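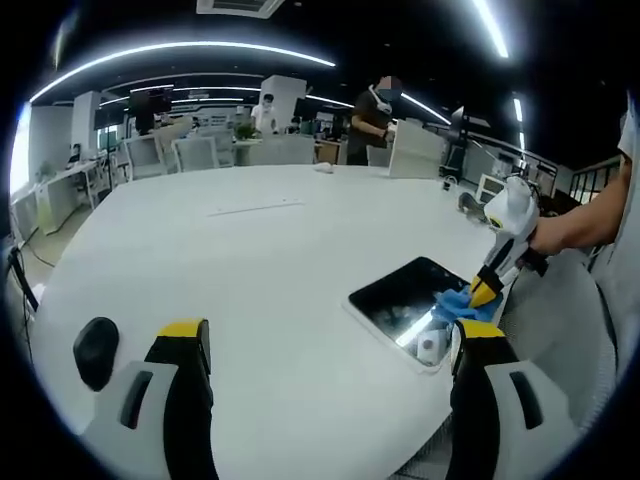
Wipe Task

The planner had stopped sending the arm past the edge of the screen by Friday, so on Monday she started on the timing.

She worked for Weteo, on the fourth floor of a building that Nedgate owned and kept too cold. Her job was the software between the recordings and the robot. People wiped things with a gripper in one hand, the recordings went to the server overnight, a model learned from them, and her code took what the model wanted and turned it into motion the joints could manage. When the motion was bad, the people who trained the model said it was her code. She said it was the model. They had been saying this to each other since October.

The bug was in the wipes. The arm would lower the cloth, drag it across the glass, and at the end of the stroke it would stop. It held still for most of a second. Then it lifted and went on with the next stroke as if it had never paused.

She opened the log and found the stop in every run. She checked the controller first. The controller was fine. It was being told to stop and it stopped. She checked the smoothing, which she had written herself and did not trust, and turned it off. The arm shook a little more and still paused at the end of the stroke.

"It's latency," said the man at the next desk. He was eating an orange over his keyboard.

"It's the same length every time."

"Then it's not latency."

She went to the data. There were 307 recordings of the wipe, and she had never watched one all the way through. She had looked at the plots, the three lines for position and the one for how far the fingers were open. She put the first recording on her left screen and the plot on her right and pressed play.

The cloth went across the glass. At the end it stayed where it was. Then it came up.

She watched 14 of them before lunch. Some strokes were quick and some were slow. In some of them the cloth slipped and was gripped again. The pause was there in nearly all of them, in the same place.

After lunch she took a gripper off the rack, found a cloth and an old tablet, and sat down at one of the long tables. She wiped the screen from left to right. At the end of the stroke she stopped and bent her head to see whether the smear was gone. It wasn't. She lifted the cloth and went back.

She did it again and tried not to stop. She could do it if she thought about it. As soon as she thought about the smear instead, her hand stopped and waited for her to look.

She went back to her desk and wrote it up in the ticket. The pause was not a fault in the controller or the planner. It was in the demonstrations. People held still while they checked the glass, and the model had learned the holding still without the checking.

The reply came in 10 minutes. Could she filter it out?

She could. It was a short function. Find the stretch where the speed dropped under a limit, with the cloth down and the fingers closed, and cut it. She wrote it, wrote a test for it, and ran it over the whole set. It took 74 seconds. The new plots had no flat part at the end. She queued the training job, named the branch magalhães after the street she lived on, and then had to rename it because the build script would not take the ã.

In the morning the new model was ready. She loaded it and stood by the red button. The arm lowered the cloth, dragged it across, lifted, and came back for the next stroke with no pause at all. It was much faster. It left a gray streak down the middle of the glass and went over the rest of the screen twice.

The man from the next desk came to look.

"That's better," he said.

"It missed a bit."

"It missed it before."

She let it finish and put the arm back in its home position. Then she opened the ticket and changed the status from fixed to open. Under it she wrote that the wrist camera should be sampled at the end of each stroke, that this would need time, and that she would like the pause put back until then.

She took the cloth out of the fingers and wiped the streak off herself.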